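Section 4: Setting up your Iruven 2000 in the vaccine refrigerator

Welcome back, and well done for getting through the unpacking. By now the logger should be sitting on your counter with its battery in, and the probe should still be coiled up in its little bag. This section takes you from there to a working temperature record that you can hand to whoever looks after your vaccine program. Read it all the way through once before you touch anything, and then go back to the top with the refrigerator in front of you. It reads longer than it takes!

Before you begin

You will need the logger, the Bravo buffered probe (the one sealed in a small bottle of liquid, please don't open it), the cable clips, and a computer with the Cleltia program installed as described in Section 3. Check the battery figure in the top corner of the display. If it shows less than 80 percent, swap in a fresh battery now and save yourself a trip later in the month.

Your refrigerator should have been running, closed and empty of vaccine, long enough to settle at its normal temperature. If you already have vaccine in it, leave the vaccine where it is and keep your present thermometer going until you finish step 9.

Placing the probe

1. Open the refrigerator and find the middle shelf. You want the center of that shelf, well away from the walls, the door and any vent where cold air blows in.

2. Stand the bottle upright in that spot. If your shelves are wire and the bottle wobbles, use the flat tray from the accessory bag. A good many of our customers use the lid of a plastic storage bin for the same job, and that works fine too.

3. Run the cable along the shelf to the hinge side and fix it with two clips. The cable is thin and flat so that the door gasket can close over it. Close the door gently, then slide a strip of paper into the seal on either side of the cable. You should feel a light tug when you pull the paper out. If it slips out freely, move the cable up or down a little and try again.

4. Hang the logger on the outside of the refrigerator, at eye level if you can manage it. The magnet on the back is strong, so mind your fingers.

Caution: Do not put the probe in the door, in the vegetable drawers, or right up against the back wall. Readings from those places can look fine while the vaccine in the middle of the shelf is not, or look dreadful when all is well.

Setting the range

5. Press and hold MENU until the word RANGE appears. The logger leaves us set to 36°F for the low limit and 46°F for the high limit, the usual range for refrigerated vaccine. Press OK twice to keep those numbers. Your program or the package insert may ask for something else, and if so, theirs is the one to follow.

6. Move to DELAY. We ship the logger with a delay of 17 minutes, meaning the temperature has to stay out of range for that long before the alarm sounds. It's a comfortable setting for a busy clinic where the door opens a lot during the morning. You can shorten it with the down arrow. Whatever you choose, the logger still records every reading, alarm or no alarm.

7. Move to INTERVAL and choose 15 minutes. The memory holds 3000 readings, and at that interval you have a full month of records to spare even if somebody forgets the May download until well into the next month. Once the memory is full the logger stops recording and says so on the display. It never writes over the old readings.

Starting the record

8. Wait for the probe to settle. The liquid in the bottle changes temperature slowly, much as a vial would, and the display will creep down for quite a while. Go and have your coffee. When the number has held steady within the range, press START until you hear two beeps.

9. Connect the logger to your computer and open Cleltia. Click New Unit, type a name that will mean something to the next person (Main Hall Fridge is better than Fridge 1), and click Save. A green dot appears next to the name.

Note: If the dot stays gray, unplug the cable, count slowly to ten and plug it in again. If it is still gray after that, turn to Section 9, where there is a longer list of things to try.

Your daily routine

Look at the display at the start of each working day, and write down the minimum and maximum along with the time and your initials. Press CLEAR afterward so that tomorrow's figures start fresh. Clearing affects only the display; the stored readings are safe.

Caution: If the alarm sounds, please do not throw any vaccine away and do not use it either. Keep it cold, mark it DO NOT USE, write down what the display says, and call your program or the manufacturer for advice. The stored record will help them decide what can be kept.

Note for Turon owners: the older Turon probe fits the same socket but has no liquid buffer, so it will jump about every time the door opens. Order the Bravo probe before you start.

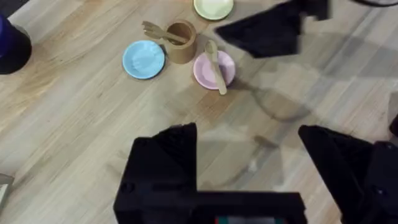

Reader comment: Step 8 took a lot longer in our refrigerator than I was expecting, and I pressed START too early the first time, so our first page was all high readings. Could you add a line on how to stop the record and begin a new one? I found it in the end by holding START and MENU together, but I was a bit nervous doing it with vaccine on the shelf.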